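From: Aishwarya Iyengar
To: table-and-chair list
Date: Tue 14 April
Subject: Re: [finishes] Re: orange tabletop, oil it or leave it?

Tharindu Sarkar wrote:

> I've picked up a secondhand table and I can't decide what to do with
> the top. It's a very warm color, close to orange in some light, and my
> wife wants it stripped back and gone over with something paler. The
> previous owner told me it had "only ever been waxed" but he also told
> me it was walnut, so take that as you like. It has rings near one end
> and one place where somebody has been at it with a scouring pad.
>
> Two questions. Can I put oil over what's there, or does it all have to
> come off? And does anyone here live with an orange table and like it?
> I'd be using it every day, dinner and homework and everything else.

Hi Tharindu, and hi all,

Answering the second question first, because I have feelings about it. Yes! I live with an orange table (well, reddish orange, depends on the hour) and I like it very much, and I say that as someone who spent the first winter with it planning to sand the whole thing down. I had the sandpaper. I had the dust mask. Then the weather got nice and I never went out to the garage, and by the time I thought about it again I'd stopped minding the color.

What changed my mind was mostly the grain. Under the kitchen light at night you hardly notice it, but in the daytime it really shows, long lines running the length of the boards, and you'd be a little sorry to put a pale stain over that. Put yours by a window for a week before you let anybody near it with stripper.

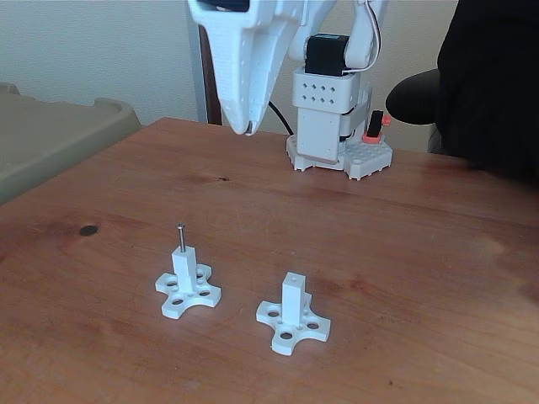 Aishwarya Iyengar

There's a small dark knot over toward the left, an oval one, and I'm fonder of that knot than is reasonable. When my mother visits she tries to wipe it off, every single time. The scuffs are faint and they come and go with the light, and the shiny patches do the same, so if you're looking at yours and seeing pale blotches, move your head before you decide they're damage. I lost an entire Saturday to one of those, rubbing at a reflection.

Now the oil. You need to find out what's on there before you do anything, and "only ever been waxed" wouldn't be enough for me either. Manikandan Warrier posted the test I used, it must be in the archive somewhere: a drop of water, then a cotton swab with mineral spirits, then one with denatured alcohol, all on the underside or inside a leg where it won't show. If the mineral spirits bring off a yellowish smear you've got wax. If the alcohol makes it tacky you've probably got shellac. If neither one does a thing, it's likely some kind of varnish, and oil is just going to sit on top and stay sticky, and you'll be sticking to your own dinner table until May.

Mine turned out to have wax over something harder. I took off the wax with mineral spirits and a lot of old T-shirts (windows open, and please lay the rags out flat outside to dry, don't ball them up in the trash) and left the hard stuff alone. Then I used the Brusine paste in the clear, two thin coats with a day in between. I'd had the Vodetti one recommended to me, and it's nice, but it has a bit of amber in it and I did not need more orange.

For rings, try the gentle things first. White ones are usually in the finish and you have a decent chance with a soft cloth and a little warm iron over it, low, no steam, a few seconds at a time. Dark rings have gone into the wood and I don't have anything good to tell you, other than a big fruit bowl.

The scouring pad spot I'd blend with very fine steel wool and wax, going with the grain, and quit before you think you're done.

As for your wife wanting it paler, could you do one leaf, or the underside, and let her look? Sowmya did that with her sideboard and they ended up going paler after all, and I have to admit it looks great. So I'm not going to pretend there's a right answer.

Ajith, are you still lending out your scraper set? I might want it for a bench, which is a whole other email.

Write back with what the swabs say!

Aishwarya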